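Search talks and notes
Type to search
2 min read

Speaker notes: The Drawer Full of Cords

Hi everyone, I'm Intan Nugroho, and I get to spend the next little while on my favorite household subject, which is cords! (Wait for the groan. There's always a groan.)

Start with the Clernberg story. I moved into that apartment in November with up to 200 feet of extension cord and still couldn't put a lamp where I wanted it. Every cord was either too short or buried under something heavy. Ask who has a drawer like that at home. Give people time to look around and laugh.

Then the main idea: plan the room from the outlet outward. Most of us buy the desk, place the desk, and go hunting for a plug at 9 p.m. Draw the outlets first, even badly, on the back of an envelope. My Plistorero notebook has 35 of these sketches and they are all ugly and I love them.

Next slide. Slow down here and talk about slack. 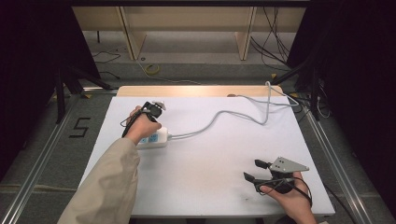 Slide 6: a power strip on a white board, cable running off to the right in loose curves.

Loose curves are good! A cord pulled tight gets tugged every time a chair moves, and a cord wound into a hard little bundle bends sharply in the same spot for years. Leave some give, and keep the extra where feet don't go.

Mention: never plug one strip into another. Heaters go straight into the wall. Say it twice, people write it down the second time.

Lương question (someone always asks): can I run it under the rug? No. Heat gets trapped and you can't see the wear. Go along the baseboard — it takes longer and it looks so much better.

Labels. Show the Dulilero tags if I remembered to pack them, otherwise masking tape and a marker. Put a label at both ends, near the plug and near the device.

Finish with the homework: pick one drawer, pull out everything, and throw away any cord with cracked insulation. Then questions. Leave the sketch sheets by the door.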